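Search this site
Print | E-mail this page

Test the doorway first

Most rules for home robots begin with speed and stopping distance. I would begin with doors. A machine that is safe in an open hall may be no use at the entrance to a small bathroom, where it has to judge the turn and the floor at once.

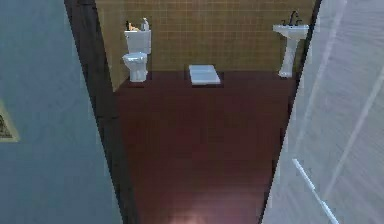 Fostwood's draft code asks for 446 simulated runs before a robot enters a real home, but lets the maker choose the rooms. Skoltix and Starel both chose kitchens. The code should name at least five room types, with a bathroom among them, and require each to be tried with the door at four angles. A bath mat should be left down in every run. Failed runs should be published with the passes.

The draft is open for comment until May.

Shares: 6 | Comments: 4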